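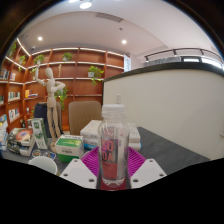

Reading time: 2 min
Filed under: Robots & Automation / Home Builds

What do I need for the first build?
Two printed fingers, two mounts and 8 small screws. Print the fingers slowly, at 30 percent infill.

Can I practice at my own desk?
Yes. Leave the books and mugs where they are. A light plastic bottle is a good first object — hold it upright and do not squeeze much. 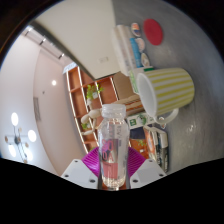 Udside Home Robotics Club

Why do the fingers have ridges?
They help the soft material to bend around a round thing. Smooth fingers were slipping for our members.

Which camera lens should I choose?
A wide one. It does not need to be 360 degrees. The corners become dark, and this is normal.

Who can help me with the wiring?
Please write to Sorcha Pollock. She answers in the evening, and she has the Lilov board files also.

Comments (3)

Funmilayo Obi: My left finger is stiffer than the right one. Same file, same spool. Is it the print direction?

Sorcha: Probably yes. Turn both the same way and print again.

hsueh17: Thank you, the screws list was missing in the old page.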